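Workum Shed: the hand-held gripper build

Welcome to the gallery! I'm Retno, and this is the page where I put up pictures from the gripper we've been making in the shared workshop on Entili Lane. Last updated Thursday, March 26, 2026, and I'll add more in April when the second one is bolted together.

The idea came from Khairul, who wanted something you hold in your hand and squeeze like a litter picker, only with proper parallel fingers and a camera on it, so that whatever you do with it gets recorded and can be played back to an arm later on. We don't have the arm yet (Octavio is still arguing with his about a shoulder joint) but the hand-held bit was cheap enough to get on with. I'd guessed we'd spend £1000 and we've spent £495, which pleased me no end. Most of that went on bearings, screws and one very nice camera lens.

The linkage took 3 goes. On the first the holes were too tight and the whole thing moved like a rusty gate, and on the second I'd drilled one pair off centre, so the fingers closed at a slant. Rui lent us his drill press for the last lot of plates and they came out lovely. I keep opening and shutting it while the kettle boils.

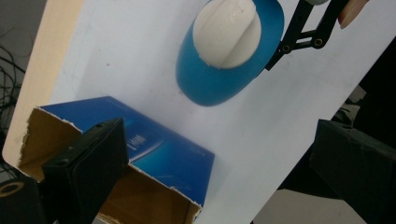

We save every session as a numbered clip, and the counter stood at 2484 when I last looked, though a fair few of those are Fitriani forgetting to press stop. She's written a little program called Pisard that sorts the clips by length and throws out the silly ones. It's still a bit keen and has binned some good ones too, so check the reject folder before you empty it please!

Things still on my list: softer pads for the fingers, a longer cable (the present one tugs at your wrist if you step back), and a spring that doesn't ping off across the workshop. Khairul wants to try a trigger off an old glue gun. I'm not convinced but he's welcome to have a go.

If you'd like the drawings, they're in the blue folder on the shelf by the lathe, under Numell, which was our first name for it. Please put them back in order, the page with the hole spacings goes on top.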